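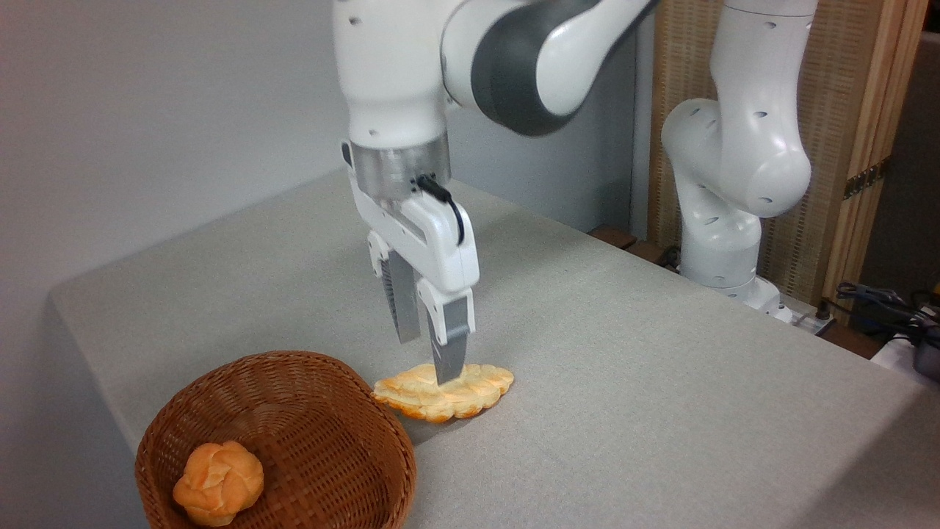

Robot Arm Club: Frequently Asked Questions

3 min read

Who can join?

Any enrolled student. You don't need to be in engineering. Current members study math, nursing, food science and graphic design, and several had never written a line of code before their first meeting.

What does the club work on?

One shared project each year. The current one is called Stirkine. The goal is to have an arm pick up baked goods from a table and put them in a basket without crushing or dropping them. Last year's project, Romodeck, was about sorting playing cards.

Why bread and pastry?

Each piece is a little different. A knotted roll is round and fairly easy to get hold of. A flat pastry is harder, as the fingers have to come down close to the table and there isn't much height to grab. Members who get the flat ones working usually find the rest goes quickly.

Do I need to know how to program?

No. New members start by moving the arm by hand control and recording their attempts. Programming comes in after the first month, in Python. Bradley Haworth runs a beginner session before each regular meeting for anyone who wants it.

What counts as a successful attempt?

The item has to end up in the basket in one piece. If it lands on the rim and falls out, that is a miss. If it breaks, that is also a miss, even if every part makes it in. Write down both kinds – we use the misses as much as the hits.

How many attempts do I have to record?

Each team of four is asked for 200 over the semester. The club as a whole has logged nearly 700 so far.

Can I use the arms on my own?

Not until you have done the safety check with Raimonds Dzene. It takes one meeting. After that you can book a slot, but two people must be in the room whenever an arm is powered. One of them stays next to the stop button.

Can we eat the test items?

No. They get handled by the gripper and sit out for hours. Please don't leave your own lunch on the work table either.

Is there a competition?

Yes, in November. Teams get a set of items they haven't practiced with and a fixed time to clear the table. The rules sheet is handed out at the start of the fall semester. Teams may change their code between rounds but may not change the gripper fingers.

What does it cost?

There are no dues. Members bring a laptop if they have one, and there are loaners if they don't.

I missed the first few meetings. Is it too late?

No. You will be added to a team that has room. Tell Bradley which times you can make.

Last updated 14 May 2020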